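3.2 Table layout and fruit handling

Most households in the Emcombe survey keep fruit in two places. A big basket for whatever came back from the store, and a smaller bowl for what should be eaten next. We call the move from one to the other a "transfer" and the whole habit "staging." Earlier work on kitchen storage (Mahmoudi and after) mostly looked at cupboards and the fridge, so counter items got a line or two at best. We wanted the counter.

The layout was kept plain on purpose. Gray table, wicker basket to one side, one bowl within easy reach, a tray. Bowl is a pale green-blue glazed one, picked because it was close to the type most often named in the home diaries, and because a shallow plate let round fruit roll off during piloting. Basket has a thick braided rim. That rim matters more than we expected -- see 3.4. Fruit was handled one piece at a time. No stacking, no stems or leaves trimmed.

Fig. 4 shows the bowl and basket at points in one session.
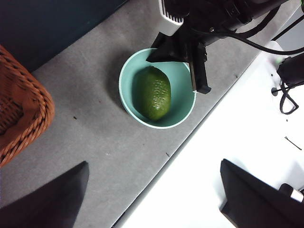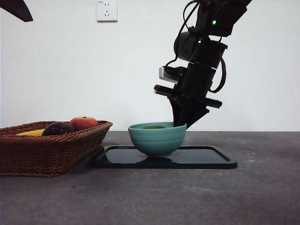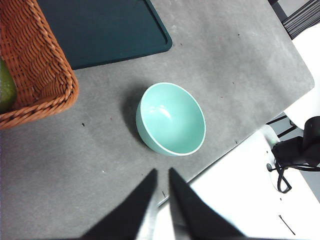

Figure 4. Fruit staging layout, with bowl and basket on the gray table.

Sessions ran 22 minutes each, 48 sessions in total, spread over December. Parisa Ghorbani coded all of them from notes and recordings; a second coder went over a subset and disagreements were talked through on the Wednesday call. Codes were simple. Where a piece started, where it ended, whether it was set down anywhere in between, whether it got turned once it was in the bowl. "Turned" gave us trouble. A long fruit laid across a bowl tends to settle by itself, and in the early notes that was sometimes logged as handling. We recoded those. Settling is now its own code and is left out of Table 3.

Three things came out of the layout itself, before any of the diary data is brought in.

First, the bowl fills from the side nearest the basket. Small effect but steady. Round fruit evens it out, since it rolls to the low point anyway. Long or bumpy fruit stays where it is put, and later pieces have to be fitted in next to it.

Second, the tray. It was meant as a resting place between basket and bowl, and it got very little use in that role. In the homes, trays were mostly a place for mail and keys, with fruit landing there only when the bowl was full. Moving the tray closer didnt change much. We kept it in the layout for comparison with the Punden set, which has one in every session.

Third, basket rims catch things. Pieces near the basket wall took longer to lift clear than pieces in the middle, and a corner was worse than a straight side. Diary keepers said much the same ("I always take from the middle, the edges are for later"), and more than 2 in their free comments linked this to forgotten fruit going soft at the bottom. Not enough to build on, but it lines up with the handling times.

Limits. One bowl, one basket shape, one table height. The Pluvby diaries, which we use for the home side, lean toward small kitchens, and a person with a long counter may well stage fruit differntly or not at all. Season too -- December fruit is not July fruit. Berries and grapes are missing entirely.

3.3 covers the diary coding. Handling times by starting position are in Table 3, with rim and corner pieces listed separately.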